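Home Research Opinion Seminars People Contact

The toy bin deserves more respect

Every robotics paper I review has a number in it, and the number is nearly always flattering. A new method picks things up 70 percent of the time where the old one managed 50, and the authors write "substantially outperforms" with the calm of people who have already booked their flights. I have written that sentence myself. I would like to argue that the most useful part of such a paper is the bit everyone skims, where the authors say what was in the bin.
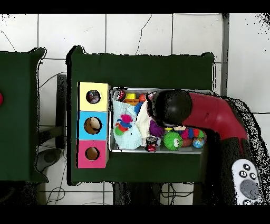
Manipulation Reading Group, Tomcombe Institute

Our group spent most of last August arguing over a preprint called Brirodis. Its claim is simple enough to explain to a dean. Let the robot try a grasp, have it guess beforehand how likely the grasp is to work, and then train it hardest on the cases where it was confident and wrong. I find this appealing, partly since it is how I was taught to drive.

The trouble starts with clutter. Ask a robot to lift a ball from a bare surface and you learn whether it can see a ball. Put the ball in among a cloth, a can and something covered in soft spikes, and you learn a good deal more, much of it unwelcome. Cloth has no proper edge. A fuzzy toy gives under the fingers, so the hand may close on a great deal of fluff and very little toy. Two objects side by side can look like one object with ambitions.

None of this shows up in an average. If a system handles every hard ball and no towels, and your bin is mostly hard balls, you have a wonderful result. Add towels and you have a workshop paper. The Brirodis authors report a gain of 20 points on their mixed set, and to their credit they list the set in an appendix. I read the appendix twice. It was the best part, and it was in a smaller font.

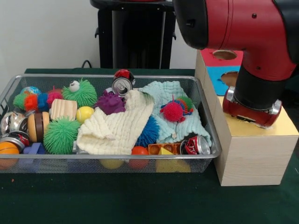
Mixed toys, cans and towels in a wire mesh basket, with the gripper resting on a yellow-topped box.

The older Rowbotham benchmark went the other way. It fixed 10 objects, all rigid, all politely shaped, and told everyone to buy the same ones. This made results easy to compare and gave us several years of machines that were superb at those 10 objects. I own the set. Eight are still in the shrink wrap, so you may judge my own contribution accordingly.

Then there is Esport, a scoring scheme with an unfortunate name, which gives partial credit for grasping the wrong thing well. My students hate it. I have come round to it. A robot that wanted the can and came up with a firm grip on the towel has told you where its mistake lies, and a plain zero throws that away.

So here is my modest request to authors. Break the score down by what was being picked up. Tell us how the bin was refilled and who decided it was messy enough. Put the squashy things in early, before the method has been tuned on everything else, and print the worst row of the table in the same size type as the best one. I will still complain in my review, but it will be a shorter review.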